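Tray (flat container)

A tray is a shallow, flat-bottomed container with a raised edge, used to carry, sort or store small articles. The raised edge is called the lip or gallery. Trays are made of timber, metal, moulded fibre, glass and plastic.

Etymology and early use

The English word comes from Old English trēg or trīg, a flat board with a rim, and is related to "tree". Early household trays were usually hollowed or joined from timber. Lacquered and japanned trays, many of them finished in black or dark brown, later became common in tea service.

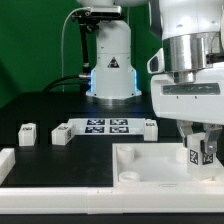 Forms

The butler's tray has hinged sides and rests on a folding stand. A salver has no handles and is generally silver or plated. Cafeteria trays are moulded in one piece, with a rolled lip so that they can be stacked. Seedling trays, called flats in Canada, have drainage holes and are often divided into cells.

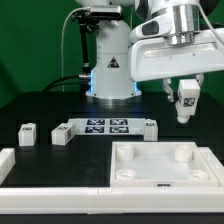
Care

Timber trays should be wiped with a damp cloth and dried straight away, as soaking opens the joints. Silver trays tarnish to a grey or yellowish colour and are polished with a soft cloth. Lacquer is damaged by strong sunlight.

See also: Platter, Salver, Tea set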